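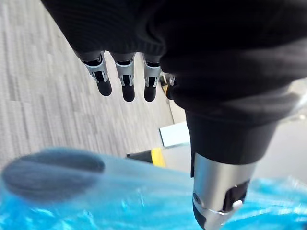 Section 4. Fitting and Washing the Knit Cover

The Joltent 2868 cover is a single piece of ribbed knit with a finger opening at one end and a drawn-in cuff at the other. Washing takes it off the arm for most of a day, so order a second one if the arm is in daily use.

Before you start

Park the arm with the hand hanging down and switch off the power. Take off rings and watches. Check the cover for pulled threads. A cover with a hole larger than a pea should be replaced.

4.1 Putting the cover on

1. Turn the cover inside out and find the sewn tag. The tag goes on the wrist side.
2. Roll the knit down to the finger opening, the way you would a sock.
3. Slide the opening over the fingertips one finger at a time, then ease it up to the base of the fingers.
4. Unroll the rest over the palm and the back of the hand. Do not pull on the cuff to do this.
5. Settle the cuff around the wrist and smooth it with your palm.

CAUTION: Do not use pliers, hooks or screwdrivers to work the knit past the knuckles.
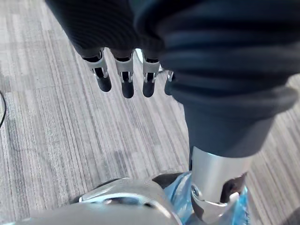 Slack is needed in the sleeve, and most people leave too little. A cover pulled tight wears through at the ribs and creeps back from the fingers. Broad, soft folds over the arm are fine, with the fabric drawn in only lower down, where it gathers around the polished metal. The knuckle brackets and the black tips stay outside the knit. If the edge has ridden down over a bracket, roll it back before you turn on the power.

4.2 Washing

1. Remove the cover by rolling it from the cuff. Do not peel it off by the finger opening.
2. Shake it out and pick off any lint.
3. Wash by hand in lukewarm water with a little mild soap. Rinse twice.
4. Press flat in a towel -- no wringing -- and dry on a rack for around 12 hours.

NOTE: Covers bought before October have a narrower cuff. They wash the same way but take longer to roll on.

NOTE: Do not iron or tumble dry. Shrunken covers are not replaced under the warranty.

Section revised 2010-12-07, U. Eskola

Home Manuals Parts Contact

Related items
Spare cuff, Joltent 212
Golik mending kit
Semaan drying rack
Vanard mild soap, 200 ml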